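Speaker notes: Wrapping, covering and keeping food in a shared kitchen
Talk for the Undadach house cooks, January session
Speaker: Puspita Sinaga
Running time: 25 minutes, then questions

Opening

Good afternoon. Thank them for coming in before the evening shift. Say who I am: I ran the kitchen at Tukosa for four years and now look after stores here. Mention that Tirta Mangundap has the sign-in sheet and that the kettle is on at the back.

Start with the bin. In January Tirta and I weighed what was thrown out of the two fridges and the cold shelf. Most of it was food that somebody had meant to keep. Half an onion, a bowl of rice, the end of a block of cheese. It had been put away uncovered, or covered badly, and it had dried out or picked up a smell. So this talk is about covering food.

Slide: the 18 items from the fridge check. Leave it up while people read. Don't go through it line by line.

Part one: what a cover has to do

A cover keeps air off the food and keeps the food's smell to itself. It also stops drips from the shelf above. Ask the room what they use at home. Expect lids, foil, plates on bowls, wrap. All of these are fine in the right place.

A plate on a bowl does well for a few hours. It doesn't seal, and it slides when the shelf is full. Good for dough resting on the worktop, poor for anything going in overnight.

Boxes with lids are the first choice for leftovers. We have the Liem boxes in three sizes. The lids are not interchangeable, and people keep forcing the middle lid on to the small box, which splits the corner. Hold up the split one.

Foil is for the oven and for roast meat that is resting. Keep it away from tomato, lemon and vinegar. Somebody will ask about the pitted foil on the lasagne. Yes, that was the tomato.

Wrap is for cut surfaces and odd shapes: half a melon, a cut cabbage, a bowl with no lid. This is the part most people get wrong, so spend the most time on it.

Part two: using wrap

Show on the table. Have ready: a roll, one wide bowl, half a cabbage, a dry cloth.

Put the box down on a clear, dry surface. Wet cardboard goes soft and then the cutting edge bends. If the worktop has just been wiped, dry it first.

Pull the film out low and level. If you lift it high it folds over and sticks to itself, and then you have a rope. Pull a bit more than you think the bowl needs.

Close the lid of the box on the film, hold it shut with the thumb in the middle, and tear from one side with a small twist of the wrist. Check first where the cutting edge sits on your box. People pull straight up, the film stretches, and the edge comes away from the card.

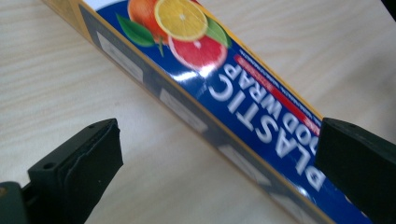

Lay the film over the bowl and press it down at the far side first, then the near side, then the two ends. The rim must be dry and free of grease. If the film won't stick, wipe the rim and try again with the same piece. There is no need for a second layer.

For cut fruit and vegetables, put the film right against the cut face and smooth it outwards. Wrapping the whole cabbage uses three times as much and does no more good.

For guacamole, custard and anything that forms a skin, press the film on to the surface of the food itself. Check the packet says it can touch food of that kind, especially fatty food such as cheese. The advice is different from one make to another, so read the small print once when a new make comes in and write it on the card inside the cupboard door.

Pause here. Let two people come up and try the bowl. If Tirta is free, ask him to take the left-hand side of the room.

Part three: where the rolls live

Wrap, foil and baking paper now all go in the second drawer, to the right of the sink. They used to be on top of the fridge, where it is warm, and the film got tacky on the roll. Lay the boxes flat with the labels facing up. If they stand on end the roll slides out when somebody picks up the box.

When the end of the film disappears back on to the roll, don't pick at it with a knife. Run a piece of sticky tape along the roll until it lifts. The tape is in the same drawer now – please leave it there.

One open roll of each kind at a time. Spare rolls are in the dry store under stock number 2267, and the sheet on the door is for writing down what you take. If you open the last one, tell me the same day. Beltimine deliver on a four-day turnaround and I can't hurry them.

Part four: labels and dates

A covered bowl with no date is a bowl that gets thrown away. Write what it is and the day it went in. Write on tape, and put the tape on the bowl, clear of the film. Ink doesn't take on film and tape pulls it off when you open it.

Hot food: let the steam go before you cover it tightly, but don't leave it sitting out. Spread it in a shallow tray so it cools faster. Cover once it has stopped steaming and get it into the fridge. There was some argument about this last time – point to the kitchen safety sheet by the door and move on.

Raw meat goes on the bottom shelf, in a box with a lid. Film on a plate is not enough for raw meat.

Part five: using less

Liem boxes first, wrap second. If a bowl comes out of the fridge every day, such as the salad bowl, give it a lid of its own. I have ordered four silicone lids to try on the wide bowls. They go in the top rack of the dishwasher.

Used film goes in the general waste. It tangles in the sorting machinery if it goes in with the recycling. The empty cardboard box can be recycled, but take the metal strip off first if it has one. Pull it away with a cloth over your fingers.

Questions

Likely ones: can wrap go in the microwave (only if the packet says so, and keep it off the food), can it go in the freezer (yes for a few days, boxes are better after that), and who buys the baking paper (I do).

Before they leave: sign the sheet with Tirta, take a drawer card, and put the cabbage back in the fridge.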